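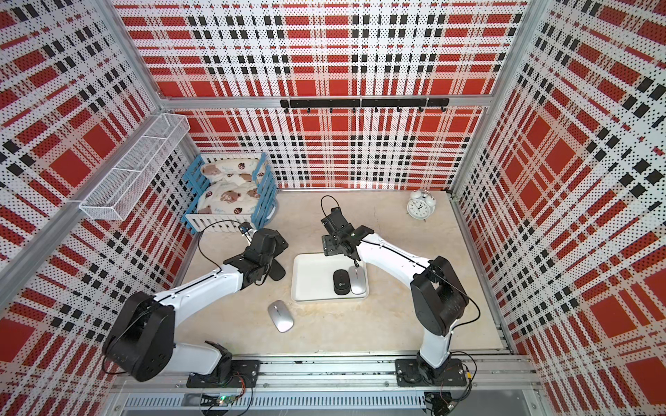

[jotedel-users] Re: Upgrading to the 4.x branch, fonts and page breaks

From: Yasmine Bennani
To: jotedel-users
Date: Jul 21, 2026

Hi Boonmee, hi all,

Boonmee Wattanapong wrote:

> We generate customer statements with Jotedel 3.8 and are looking at
> moving to 4.2. The job runs overnight on one server and produces PDF
> files from templates we wrote years ago. Three questions before I
> put any real time into it.
>
> 1. In a trial run the line spacing came out slightly different and a
> few statements that used to fit on two pages now go to three. Is
> there a switch to get the old spacing back?
>
> 2. Memory use went up a lot on the one big document we have, the
> yearly ledger. It's a single table with a header row that repeats on
> every page. On 3.8 it was fine. On 4.2 the process gets killed
> partway through.
>
> 3. Our templates use the old "keep" attribute everywhere. The release
> notes say it's deprecated but I can't find what replaces it.
>
> We're not in a rush, but 3.8 won't build against the compiler on the
> new servers so we can't stay there forever.
>
> Boonmee

We finished the same move at Sturnaseo last November, so I'll go through these in order and add a couple of things you didn't ask about. Our setup is close to yours: an overnight batch, old templates, and a small number of very long documents. We have 257 templates, of which 127 are in regular use. The remainder belong to products we no longer sell but still have to reprint on request.

Line spacing

There is a switch. Put this in the document settings, before the first page is opened:

line-metrics = legacy

The default in 4.x is "font", which reads the ascent and descent values from the font file itself. In 3.x the library took the nominal size and multiplied it by a fixed factor, whatever the font said. With the common serif faces you'd hardly notice. With ours, a condensed sans that the design people chose a long time ago, the difference was enough to push the last line of the terms onto another page.

Two cautions. The setting is read once per document, so if you join several templates into one file, the first one wins. We lost most of a day to that. Also, "legacy" is only honoured for horizontal text. If you print rotated text down the margin, as we do for the reference number, you'll need to adjust its position by hand.

I would use legacy to get through the upgrade and then move templates over to the new metrics as you touch them. Fouad Berrada said on this list some time ago that the setting would stay for the whole of the 4.x series, but I haven't seen anything about 5.

The ledger

This is the repeating header. In 4.x the table code holds back all the rows until the table is closed so that it can work out column widths from the contents. If you give it the widths, it doesn't need to do that and goes back to writing pages as they fill up.

So on the table:

column-widths = fixed

and then a width on every column. Every single one. If you leave even one column as "auto", the whole table falls back to the buffered path, and it doesn't print a warning unless the log level is set to debug. Look for "table buffered" in the debug log. If it's there, you've missed a column somewhere.

The other thing that helps is the flush interval. The default is 1000 rows. We brought it down to 600 on the machine with the least memory and haven't had a killed process there. Going lower made the job slower without saving anything I could measure, though our rows are fairly plain. If yours have small images in them, such as a status icon, try a lower figure and see.

Watch for images in general. If you add the same logo on each page by passing the file path, 4.x stores it once. If you pass the bytes, it stores a new copy every time. Version 3.8 compared the bytes and merged them for you. Marwa Ouazzani has a patch for this, but as far as I know it hasn't been merged. Passing the path is easy enough if your logo is on disk.

The keep attribute

It was split in two. The old attribute did different jobs depending on what it was attached to, and the manual never said so clearly.

On a paragraph, keep="yes" becomes keep-with-next="yes".
On a table row or a block, keep="yes" becomes keep-together="yes".
On a table, keep="yes" never did anything. Delete it.

The old name still works in 4.2 but only for paragraphs. On rows it's ignored, again without a warning. That could be part of the reason your page counts changed, so I'd fix this before you start comparing spacing.

We converted ours with a short script. It isn't clever: it reads the template as XML, looks at the element name, and renames the attribute. The only trouble was templates where someone had put the attribute on an include element, in which case it applies to whatever the included file starts with. We had nine of those and did them by hand. I can post the script if you want it. It's in Python and assumes your files are UTF-8, which a few of ours were not.

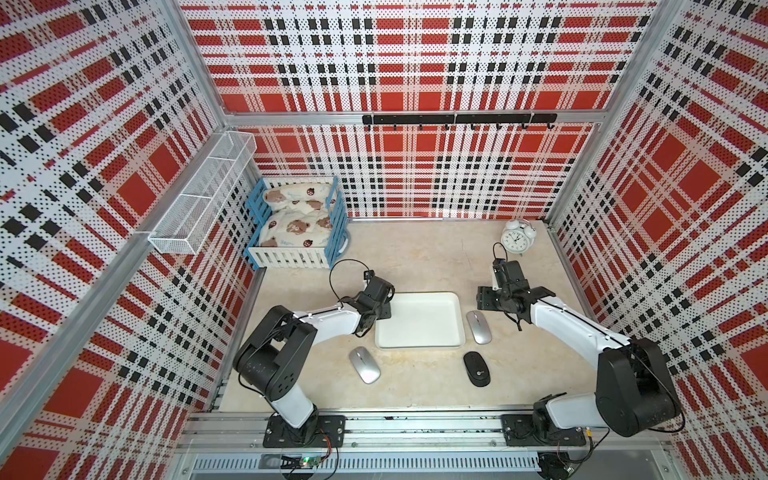
Fonts and licences

You didn't ask about this one. 4.x embeds a subset of each font by default, where 3.8 embedded the whole thing unless told otherwise. That's good for file size. But it also now respects the embedding flags in the font file and will refuse a font that's marked as restricted. You get an error reading "font not embeddable" and no PDF.

We had one font like that, bought properly, with a licence that allows embedding, but with the flag set wrongly in the file. The supplier sent us a corrected copy within a week. Check all of your fonts now so you have time to sort it out. The command is:

jotedel-fonts --check /path/to/fonts

It prints one line per font, with "ok", "subset only" or "restricted" at the end.

Be careful with "subset only" if your customers fill in form fields. The field can only show characters that were already in the document, so someone with an accented letter in their name may see a blank. For form fields we switched to one of the fonts that come with the library.

Comparing output

We ran both versions side by side for a full month-end before changing over. Comparing the PDF files byte for byte is useless, as the object order is different in 4.x and there's a creation time in there as well. What worked for us was turning each page into a greyscale bitmap at a low resolution and comparing those, then having a person look at any pair that differed by more than a small threshold.

Souad El Sherbiny set ours up to run on Erko, our build server, so that each template change gets the same check. It compares page counts first and stops there if they don't match, which saves a lot of time. Most of what it found was harmless: a rule drawn a hair lower, or a slightly different colour in the header band because 4.x handles CMYK differently. It did find one real problem, a totals line that had become separated from its table. That was the keep attribute again.

If you only do one check, do the page counts. You can get them from both versions with the info command and compare them with diff.

Order of work

If I were doing it again:

Run the font check and chase any suppliers.
Convert the keep attributes.
Set line-metrics to legacy in every template.
Fix the column widths on the long tables.
Compare page counts, then bitmaps.
Change over one batch at a time.

We changed over everything on the same night. It worked, but I was at the office until very late and I wouldn't choose to do it that way again. The Ait Brahim branch asked to be left until last and went over two weeks later without any trouble, mostly from having the settings already worked out.

One thing I still don't have an answer to. With legacy metrics on, footnotes that run over to a second page lose the short rule above the continued part. It's a small matter and only affects four of our templates, but if anyone has got around it I'd like to know how. I've tried setting the rule explicitly in the footnote style and it made no difference. This is on 4.2.1. I haven't tried 4.2.2 yet.

Boonmee, if the ledger still gets killed after you've set the widths, send the last part of the debug log to the list along with the table definition. Leave the customer data out, obviously. The definition is all that's needed.

Regards,
Yasmine

_______________________________________________
jotedel-users mailing list
To unsubscribe, send a message with the word "unsubscribe" in the subject line to the list's request address.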